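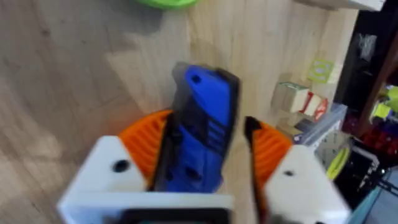 Do posture apps work? We doubt it, and we'd like your help finding out.

Gesance is looking for 27 adults with desk jobs to try Zoker, a phone app that buzzes when you slouch. Its makers sent us a stack of happy reviews. We asked for numbers and got more reviews.

You would use the app at work through May, fill out a short form each evening, and visit our Fraser office for 2 back checks. Some people will get a version that buzzes at random. You won't know which one you have until we're done.

Pay is $340, paid after the second visit. You get the full amount even if you hate the app, and please say so if you do. We take no money from Zoker.

You can't join if you've had back surgery, are seeing someone for back pain now, or work for a company that sells wellness products. We don't promise your back will feel any better.

To apply, send us your job title and your usual work hours. Skip the life story.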